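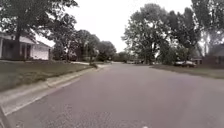 Calles sin líneas

En Emley, las calles residenciales no llevan marcas pintadas. El asfalto gris va de bordillo a bordillo, y detrás empieza el césped. Abimbola Uzor vive en el barrio desde hace once años y dice que al principio echaba de menos la raya central. Ahora conduce más despacio y deja sitio al que viene de frente.

El barrio suma 871 viviendas, casi todas de una planta, con el garaje mirando a la calle. Las de revestimiento blanco y porche con columnas son las más antiguas. Se construyeron cuando los terrenos eran baratos y se podía dejar un buen trozo de hierba entre la fachada y la calzada.

Los árboles llegaron después. El último inventario contó 2.333, entre los de los jardines y los que bordean las calles. Lawal Garba, jardinero, poda allí cada octubre. Prefiere los días nublados, porque con el cielo blanco se distinguen mejor las ramas secas. Donde una copa cae sobre el tejado, recorta lo justo para que las hojas no atasquen el canalón.

El césped da más trabajo. Garba lo siega alto junto al bordillo y repasa el borde a mano. También barre la hierba cortada de la cuneta de hormigón, que tiene que quedar libre antes de las lluvias.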